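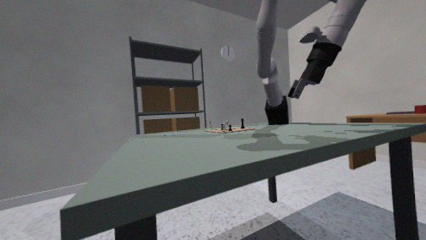
Readers of the Bosach bulletin were once told that a larger power supply always runs cooler. Pradier disputed this, and the dispute opens Chapter 4.

Efficiency depends on load. A unit drawing 190 watts may sit near the low end of its curve,

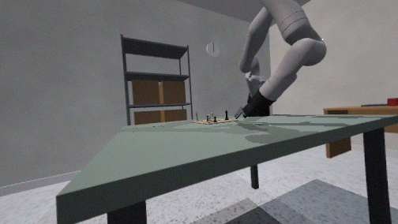

where fixed losses in the fan and control circuits take a larger share of the input. The Craddock method, used below, separates these losses from those that rise with current.

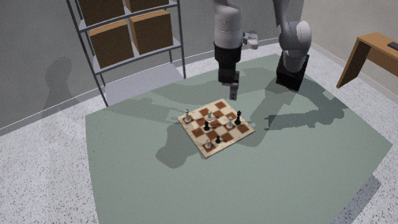

4.1 Fixed and Variable Losses

Measure standby draw first, with all outputs unloaded.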